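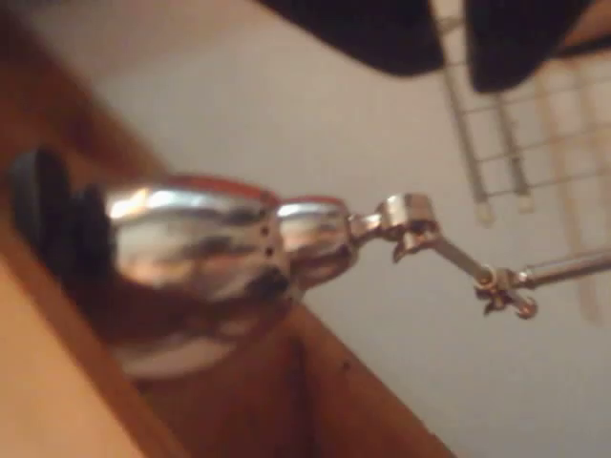
January 5, 2026

The county should stop approving data centers on the strength of a single number for water.

I have read the full application for the Bamum campus, all 303 pages of it, plus the traffic appendix. The water section is four pages long. It gives an annual average, says the cooling system is efficient, and moves on. The power section is longer, but it has the same problem. It tells you what the site will draw over a year and leaves out what it will draw on the hottest afternoon in August, when everyone else in Atalley is running an air conditioner too.

I am in favor of the campus, for the record. The land has been zoned industrial for decades and the old bottling plant on it isn't coming back. The company behind the project, Ditard, has run a smaller site in Sampaio for six years, and I don't know of any serious complaint against it apart from the generator noise, which it fixed with a wall. Colocation halls are quiet neighbors compared with a distribution warehouse. They don't send trucks past the elementary school all night.

But averages are how towns get surprised. A building that uses outside air for nine months and evaporates water for three can report a modest yearly figure and still be the biggest customer on the system in the dry season. Our wells don't run on yearly figures. The utility has to size its pumps for the worst week, and if a new pump is needed, the rest of us will see it on the bill.

The fix is simple enough to fit in the permit conditions. Require the operator to report monthly water use and peak daily water use, by building. Require the same for power, with the hour of the peak. Publish both on the county website within 49 days of the end of each quarter. Ditard already meters this. Any operator that bills tenants by the kilowatt knows what each hall uses, and the cooling plant has its own meters because the engineers couldn't run it otherwise.

The usual objection is that these numbers are commercially sensitive. A competitor could work out how full the building is. I think that is partly true and doesn't matter much. Vacancy is already a common topic in the trade press, and brokers will tell you over lunch. If a company wants a tax abatement for 15 years, it can live with a competitor making a decent guess about hall two.

The second objection is about jobs, and it came up a lot at the December hearing. The claim is that tougher conditions will send the project elsewhere. The application promises 187 construction jobs and some 49 permanent ones. Those are good jobs and I would like to have them here. I don't believe a quarterly spreadsheet will drive them off. What makes sites like this one attractive is the substation next door and the two fiber routes along the rail line, and neither can be picked up and moved to the next county.

There is also the matter of backup generators. The draft permit allows testing at any time between seven in the morning and seven at night. It should name a window, two hours at midday, and bar testing on air quality alert days. Sampaio has that rule and the site there has kept to it.

The planning office has received 333 written comments, and many of them ask for the project to be turned down. I'd rather see it built with conditions that can be checked. A flat refusal would leave us with an empty lot and no rules for the next applicant, who may be less willing to talk.

The draft permit is open for changes until the board votes. The reporting language would take up half a page.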